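Packaging and Finishes, Unit 6: Gloss, Matte and Pattern on Dark Surfaces
Instructor: Hok-lam Chung
Notes revised December 21, 2025

Read these notes before the workshop. Bring the sample folder and a small desk lamp if you have one.

6.1 Where we left off

Unit 5 dealt with color measured on flat, even samples. Most things people buy are not flat or even. They fold, curve, carry a print, or have a coating that changes with the angle of view. This unit covers what happens to a very dark color under those conditions. Lighter colors come back in Unit 7.

6.2 Two kinds of reflection

Light that hits a surface can come back in two ways. Diffuse reflection sends it out in all directions, and this is the part we usually call the color of the thing. Specular reflection sends it out at the same angle it came in, like a mirror. On most plastics the specular part keeps the color of the lamp and takes nothing from the pigment.

A black pigment returns very little diffuse light. Almost everything you see on a glossy black sample is therefore specular. Turn the sample a few degrees and it can go from near white to near black. A matte black sample scatters the same light over a wide range of angles, so it looks dark gray from almost everywhere.

6.3 Creases

Thin film adds a second problem. Each crease makes a new small plane with its own angle. Some of those planes face the lamp and some face away. The eye reads the result as texture, even though the film itself is smooth. Photographs tend to exaggerate this, and a customer who sees only the photograph may ask for a "silver-flecked" product that was never printed.

6.4 Printed and natural patterns

Stone patterns work differently. The contrast in a white vein on a black ground comes from diffuse reflection. It stays in place when you move your head. If you are unsure whether a light mark belongs to the pattern or to the lamp, move the lamp and keep the sample still.
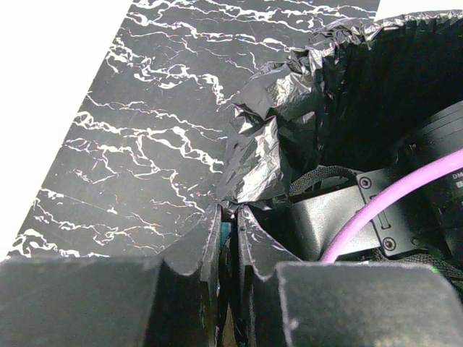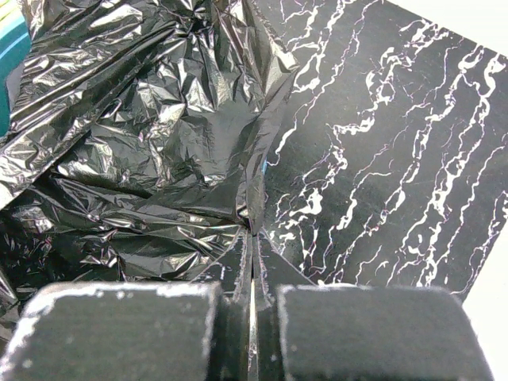 Fig. 6.2. Glossy black film and a black surface with white marble-type veining.

6.5 Case: the Mollach sleeve

Mollach sold a boxed set of candles in a black sleeve with white veining. The first run used a high-gloss laminate. Shoppers under store lighting could not read the veining from a normal standing height, and the stores reported it as a printing fault. The printer, Rineteck, checked the sheets and found the ink was within tolerance.

The sleeve was changed to a satin laminate in April with the same artwork. Of the 2,246 sleeves in the second run, 69 were set aside, all for scuffed corners. The complaint about the veining did not come back. Note that satin shows fingerprints less than gloss but scuffs more easily at the folds. Mollach accepted this.

6.6 Workshop task

Work in pairs. Each pair gets one gloss card, one satin card and one piece of film from the Jesovum sample set.

Set the lamp at 45 degrees and look straight down at the gloss card. Write down what you see in one sentence. Move the lamp to the other side and write a second sentence. Repeat with the satin card.

Crumple the film once, open it without smoothing it, and sketch the light and dark areas. Move the lamp and sketch again on the same sheet in a different color.

Write up your results in no more than 900 words. Sketches do not count toward the limit. Leave out gloss meter readings, which are covered in Unit 8.

6.7 Terms to know

Diffuse reflection
Specular reflection
Gloss, satin, matte
Laminate
Tolerance

Reading for next time: the chapter on coatings in the course pack, skipping the section on varnish.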